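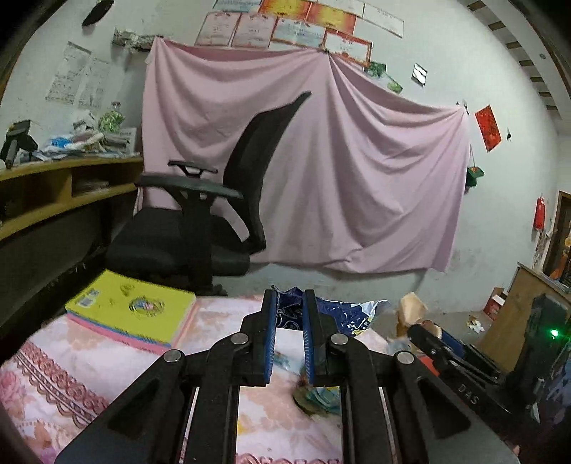
开会前的那一分半钟

一个小镇怎样为一段祷词吵了两年,又怎样在停车费面前重新团结起来

贝德伍德(Bedwood)镇议会每次开会,都从站起来开始。晚上七点,议长敲一下木槌,椅子往后挪,手机扣在桌上,有人念一段祷词,然后大家坐下,讨论下水道。这个习惯在镇上延续了大约200年,比下水道本身还要老得多。

祷词全文197个词,念得稳当一点要一分半钟,念得急的人一分钟出头就能结束。没有人说得清它是谁写的。镇档案室里最早的一份抄在一本牲畜税登记簿的封底,字迹潦草,前一页记的是某户人家欠缴的三头羊。后来的版本删去了“瘟疫”,加上了“道路”,上世纪某一年又悄悄把“国王”换成了“当政者”,当时似乎没有引起任何人的不满。祷词请求上苍赐予议员们智慧、耐心以及简短的言辞。就我旁听的几次会议来看,第三项请求尚未获准。

争议的起点很小。一位新当选的议员在第一次开会时没有站起来。她后来解释说,她不信教,也不反对别人信教,只是想把提案材料再看一遍。可是在一间只有十几把椅子的会议室里,坐着是一件很显眼的事情。第二天早上,面包店里就有人在讨论她的膝盖是不是有毛病。一周后,讨论的内容变成了宪法。

宪法当然是有的,而且写得很大方:国家不设国教,公民信仰自由,公共机构对各种信仰保持中立。同一部宪法的序言又提到了上帝,用的是大写。凡是研究过政教关系的人都知道,这种安排并不稀奇。许多国家的宪法都像一张老式餐桌,各代人轮流往上面摆东西,谁也不好意思把前人的盘子撤走。平时大家绕着盘子吃饭,直到有人问,这只盘子究竟是谁的。

贝德伍德的麻烦在于,问这句话的人和听见这句话的人,对“中立”有完全不同的理解。

一派认为,中立就是什么都不念。议会是办公的地方,居民来这里申请围栏许可,不该先听一段同围栏无关的神学。另一派认为,什么都不念本身就是一种立场,两百年来一直念,忽然停下来,那沉默里面分明有话。还有第三派,人数其实最多,他们认为这件事完全不值得吵,并且为了说明它多么不值得吵,每次听证会都到场发言,时常超时。

请愿书在秋天开始流传。要求保留祷词的那一份收集到702个签名,对贝德伍德这样的地方来说是个惊人的数目,比上一次镇议会选举中任何一位候选人得到的票都多。主张取消的一方指出,签名里有不少是住在外地的亲戚;主张保留的一方反问,亲戚难道就没有信仰。我翻过那份请愿书的复印件,许多人在姓名后面的“意见”一栏里写了话。有人写“传统就是传统”。有人写“我母亲在这里听过”。有人写“顺便请修一下磨坊路的路灯”。

最后这一条,我认为是整份文件中最能体现地方自治精神的一句。

镇里最初想学邻居。往西过了河就是泽基耶(Zekier),那边几年前遇到过同样的问题,解决的办法是轮流:每次会议请一个不同的宗教团体来致辞,没有信仰的人也排一次,讲一段“省思”。听上去很公平。泽基耶的议会秘书处却很快发现,公平需要一张排班表。教派之间对于谁排在预算表决那一晚颇有意见,因为那一晚旁听的人最多。一个只有五名成员的冥想小组要求与主教座堂享有同等时间,理由无可挑剔。有一次,某位受邀者把致辞讲成了对垃圾分站选址的批评,讲得还相当有条理,被列入了会议记录。如今泽基耶的开场环节平均要占去二十分钟,议员们学会了在七点二十分到场。

贝德伍德派人去听了一回,回来后轮流方案就没有再提。

第二个办法是静默。起立,安静一分钟,各人想各人的。按说这是最难反对的一种设计,可是反对意见一点也不少。保留派说,静默是把祷告偷偷拿走之后留下的空盒子。取消派说,静默是把祷告偷偷装回去的空盒子。双方用的比喻如此接近,让人几乎以为他们可以就此和解。他们没有。听证会开到晚上十一点,暖气停了,有人穿着大衣引用了一段中世纪教会法。

这时镇里决定花钱请教别人。哈尔沃森(Halvorsen)律师事务所在首府开业,专做公法,给地方政府写过不少意见书。他们写来的那一份很厚,结论部分却很薄:祷词的合宪性“取决于具体情境”。至于什么情境,意见书列举了议员是否被迫参加、旁听居民是否感受到压力、内容是否带有特定教派色彩、由谁来念、站在哪里念,以及念的时候会议是否已经正式开始。

最后这一项救了所有人。

原来会议何时算正式开始,议事规则里从来没有写清楚。是议长敲槌的时候,还是书记员点名的时候?假如是点名的时候,那么敲槌之后、点名之前的那一段时间,在法律上就是一块无人的空地。在那里念祷词的人,只是一位恰好站在会议室里的公民;在那里站起来的人,只是恰好不想坐着。议会什么也没有做,因为议会那时候还不存在。

我请教过一位教比较宪法的老师,这种办法算不算自欺欺人。他说,政教关系史上相当可观的一部分,就是靠规定某件事发生在几点钟之前来解决的。他举了学校的例子:许多地方的宗教课排在第一节或者最后一节,这样不上课的学生可以晚来或者早走,于是谁也没有受到强制,除了那些要赶同一班校车的孩子。他还举了医院礼拜堂的例子,在建筑图纸上,它们常常被标作“多用途安静空间”,而门口的十字架属于临时陈设,已经临时了四十年。

这类安排在纸面上经不起推敲,在现实中却很耐用。法学家往往把它们看作妥协,看作没有来得及清理的遗留问题。我在贝德伍德待得越久,越觉得这种看法低估了遗留问题。一个地方能够共同生活下去,需要几条清楚的原则,也需要相当数量的、谁都不去细问的角落。麻烦总是在有人打着手电筒走进角落的时候发生,而打手电筒的人通常是对的。

那位不站起来的议员就是对的。我在她办公的地方和她谈了一个下午,她的桌上堆着排水工程的图纸。她说自己从头到尾没有提过任何动议,没有要求取消什么,也没有在请愿书上签过字。她收到过两种信。一种骂她,一种感谢她替大家站出来。她对后一种尤其困惑,毕竟她做的事情是坐着。

她也承认,站起来并不费力。只是站过一次以后,再坐下就成了一种声明,所以最省事的办法,是从第一天起就不站。我问她,如果早知道会闹两年,那天晚上会不会站起来。她想了想,说那份材料她确实没有看完,里面有一处数字错了,她正好在那一分半钟里发现的。镇里因此少付了一笔水泵的钱。主张取消祷词的人后来常常引用这件事。主张保留的人也引用,他们说这恰恰证明祷告有用。

地方报纸《巴里斯报》(Baris)在整个过程中表现得十分尽责,登了双方的全部来信,包括押韵的那些。它的社论先后支持过保留、静默和轮流,每一次都呼吁大家冷静。争议最热闹的那几个月,报纸的零售量有所上升,编辑部告诉我,他们对此保持中立。

表决安排在春天。按照新的议事规则,会议以书记员点名为正式开始,敲槌改到点名之后;点名之前的时间供“在场人士自行使用”。条文没有提到祷词,没有提到上帝,也没有提到站立。保留派投了赞成票,因为祷词还在。取消派投了赞成票,因为祷词已经不在会议里面。第三派在旁听席上说,他们早就讲过这件事不值得吵。

同一晚的下一项议题是广场停车费。镇里打算从晚上六点起也收费,这样一来,准时参加议会旁听的人就要付钱。旁听席上先是安静了片刻,安静的程度超过了任何一种静默方案所能设想的。接着,几位在过去两年里互不打招呼的居民几乎同时举手,发言内容高度一致。一位退休的牧师和一位印过无神论传单的五金店老板共用了一份笔记。停车费的提案以全票被否决。

我最近一次去旁听,是在十月。六点五十八分,有人开始念那段祷词,语速适中,念到“道路”一词时外面正好有卡车经过。大部分人站着。那位议员坐着看材料,她旁边新来的一位议员也坐着,不过他说自己是脚踝扭了,还主动给周围的人看了看绷带。

七点整,书记员点名,然后木槌敲了一下。议会开始存在,第一项讨论的是磨坊路的路灯。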